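I Spent Two Days Trying to Pick a Robot Hand

The first thing Lleucu Kneath said to me when I walked in was "don't fall in love with the fingers." She had a coffee in each hand, one of which was mine, and she'd been up since five arguing with a controller. I laughed. By lunch I was completely in love with the fingers.

I'd gone to Nernent because I wanted to understand why picking a gripper is so hard. It's a clamp, right? It opens, it closes, you hand it a cup. I've bought kitchen tongs with less thought than these people put into a single fingertip pad. But a two-armed robot needs a pair of them, and the arms behind them, and a camera that can see past them, and something to tell all of it when to move. Change one and the others start complaining.

Lleucu runs the comparison work, and most of it happens in simulation before anybody touches hardware. She was down to two finalists, both plain two-fingered parallel designs. One was called Gape (I know, but it opens wide, so fine) and the other was Vevari, which is slimmer and, in my opinion, prettier. Each one gets put through 500 virtual runs, and then Lleucu throws away everything she thinks was too easy.

"Too easy" turned out to be most of what I'd have picked. I wanted blocks on a bare table! She wants rooms with stuff in them, cups and plants and toys on different surfaces, walls in colors that mess with the camera, and the arms starting from an awkward spot.
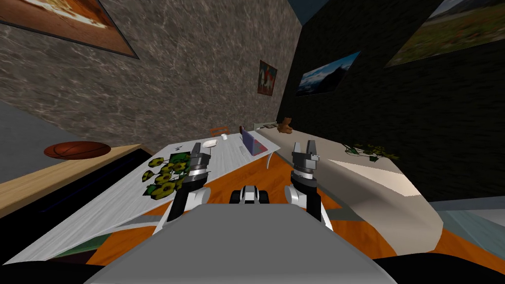
Both grippers up and open, as seen from the robot's head.
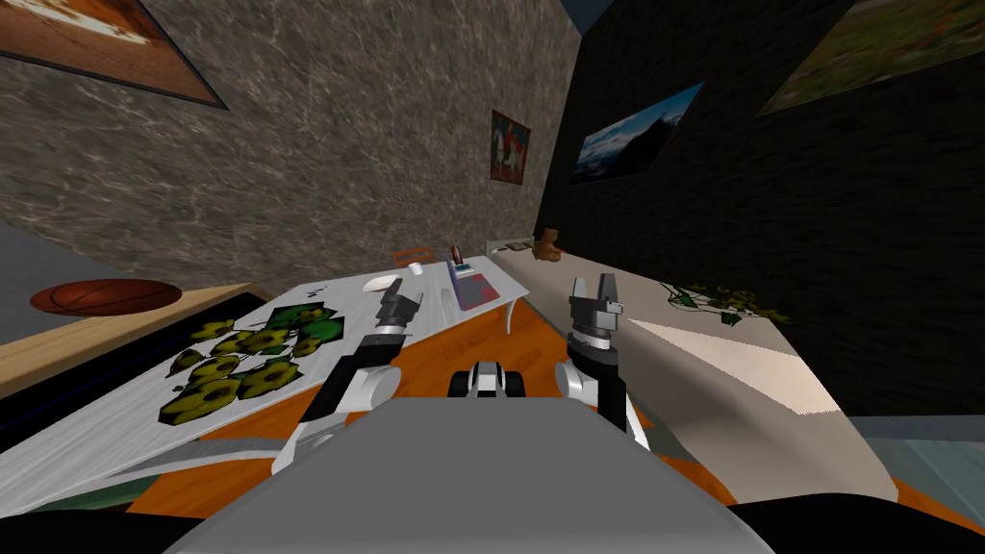 I got to drive for a while on the second morning, using a handheld controller called the Zaliveo, and I was terrible. You have one stick per arm and a trigger per gripper, and my brain kept wanting to swap them. I went for a cup and shoved it across the table with the back of my wrist. Then I did it again. Bence Vincze, who writes the control code and had been eating a sandwich behind me this whole time, leaned over and slowed the arms to half speed without saying a word.

That helped a lot, and it also taught me something about the grippers. With Gape I could be sloppy – the opening is so generous that I could come in crooked and still get hold of the thing. With Vevari I had to line up properly, but once I had, I could reach in beside a neighbor without bumping it. Out of my 19 tries at the cup I got more with Gape. Bence got more with Vevari, and he wasn't very nice about it.

The camera argument is a whole other story. Bence wants a small one on each wrist. Lleucu thinks the head view is good enough if you plan the approach better, and she doesn't want extra cable running down a forearm that has to twist. They've been having this fight since December and they both clearly enjoy it. I tried the wrist view and got a little seasick, so put me down for the head.

As for the winner, Lleucu is leaning toward Vevari, but she wants another round with softer objects first. She let me choose a few of them. I asked for a loaf of bread, and Bence is building it now.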